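Recoger demostraciones con dos brazos: ¿cuántos episodios y cuánto desorden en la mesa?

Foro Hiltine > Aprendizaje por imitación > Recogida de datos

Vlasta Dumitrescu
Publicado en junio, 23:40

¡Hola a todos! Llevo un par de meses metida en esto y estoy disfrutando como una enana. Tengo una celda con dos brazos sobre un mismo raíl y estoy grabando demostraciones teleoperadas para que la política aprenda a guardar cosas en una cesta. Al proyecto lo llamamos Marty (de momento es más un deseo que un robot listo).

Empecé con objetos rígidos y fue de maravilla: con 100 episodios ya colocaba los juguetes en su sitio casi siempre. Luego me animé con la tela y ahí estoy atascada. Entre las dos pinzas hay que levantarla, estirarla un poco y llevarla a la cesta, y en la ejecución autónoma las pinzas se juntan encima, dudan y se quedan ahí temblando. Ya tengo 356 episodios con tela y la mejora es pequeñísima.

Os dejo cómo está la mesa: 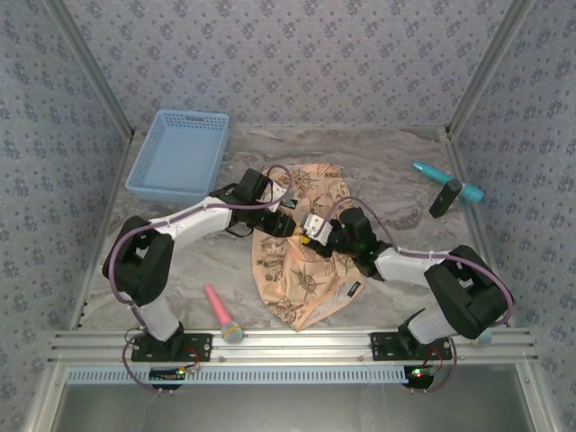

Los dos brazos sobre la tela estampada, con la cesta azul claro todavía vacía.

Mis dudas son dos. La primera, si sigo grabando tal cual o si el problema está en cómo grabo. La segunda, si conviene dejar los otros juguetes por la mesa desde el principio o empezar con la tela sola. Yo los dejo porque quiero que aprenda a no hacerles caso, pero un compañero de Lokurgate me dice que me estoy complicando la vida. La cámara es fija y no la he movido en ningún momento. Grabo yo casi siempre, por las noches, y reconozco que a veces cambio de idea a mitad de episodio sobre qué brazo agarra primero.

¡Gracias de antemano! Cualquier experiencia con telas me viene genial.

ustitz_lab
Respondió a las 8:15

¡Qué buen montaje! Creo que la respuesta está en tu última frase. Si unas veces agarra primero el izquierdo y otras el derecho, partiendo de posiciones parecidas, la política ve dos soluciones para casi la misma imagen y muchas arquitecturas acaban haciendo la media. La media de "entra el izquierdo" y "entra el derecho" es justo lo que cuentas: los dos encima de la tela sin decidirse.

Yo haría esto:

Escribe una regla y pégala al lado del mando. Por ejemplo: el brazo izquierdo pinza el borde más cercano a él, espera a que el derecho tenga el suyo y entonces suben juntos. Siempre igual, aunque en algún episodio te parezca más cómodo al revés.

Repasa lo que ya tienes antes de grabar más. De los 356 seguro que hay un buen montón que cumple la regla sin querer. Sepáralos, entrena solo con esos y compara. A mí me pasó con unas servilletas: tiré casi la mitad y el resultado subió una barbaridad - me dolió borrar tanto trabajo, pero qué alegría verlo funcionar.

No cortes las pausas a lo loco. Si te quedas parada pensando con las pinzas cerca de la tela, la política también aprende a quedarse parada. Recorta las largas o repite el episodio.

Graba también recuperaciones: la tela se resbala de una pinza, la sueltas y vuelves a por ella. Con telas valen oro.

En cuanto a los juguetes, déjalos, pero cámbialos de sitio entre episodios. Si el micrófono está siempre en el mismo punto acaba siendo una referencia, y el día que lo quites verás cosas raras. La tela, igual: suéltala cada vez desde un poco de altura y que caiga como quiera.

¡Cuéntanos cómo va!

pacoservo
Respondió a las 13:02

Más datos. Con tela siempre son más datos. Y baja la velocidad al teleoperar.

Vlasta Dumitrescu
Respondió a las 22:50

¡Mil gracias! He revisado una tanda y es exactamente eso, cambio de brazo cada dos por tres sin darme cuenta. Ya tengo la regla pegada al lado del mando. Esta noche empiezo a separar episodios y en cuanto entrene subo los resultados.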